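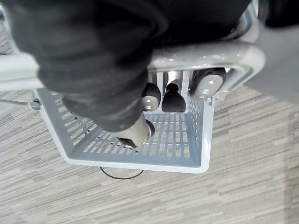 Page last changed: February 20, 2021

About Hiebert Household Services

Hiebert Household Services provides scheduled home care and tidying to private residences in Parkirero and the neighboring district of Gondari. The company was established by Man-sik Hwang, who remains its director, and has served 989 households under its present name.

Our work is organized around the carrying basket. Every room on a client's schedule is assigned an open plastic basket with a handle, and the articles belonging to that room are kept together in it between visits. Bottles and other upright containers stand side by side at one end. The remaining space is left for whatever is collected from floors, shelves and window ledges in the course of the visit.

Baskets with slotted sides and bottoms are used throughout the service. They are light to carry on stairs, they may be rinsed under a tap, and their contents can be checked without unpacking. They may be set down on carpet as well as on hard floors. Staff are asked to place them clear of doorways.

Scope of Service

Regular visits cover the living room, bedrooms, hallways and bathrooms. Kitchens are included on request. The standard visit is 60 minutes and is carried out by a team of two. Longer visits may be arranged for homes with more than one floor or for households preparing to move.

Articles found out of place are returned to the location given on the household list, a written record agreed with the client before the first visit. Articles not on the list are left in the basket for the client to sort. Staff do not discard any item without written permission.

Training

New employees complete the Flasum course, our internal program in sorting, packing and the safe storage of household products. Containers must be closed and upright before a basket is lifted. Refresher sessions are held each June and are required of all staff, including supervisors.

Office and Inquiries

The office and basket store occupy the ground floor of Suite 3181, Parkirero. Requests for a first visit may be made in person or in writing. Clients who wish to amend a household list should do so at least one day before their next scheduled visit.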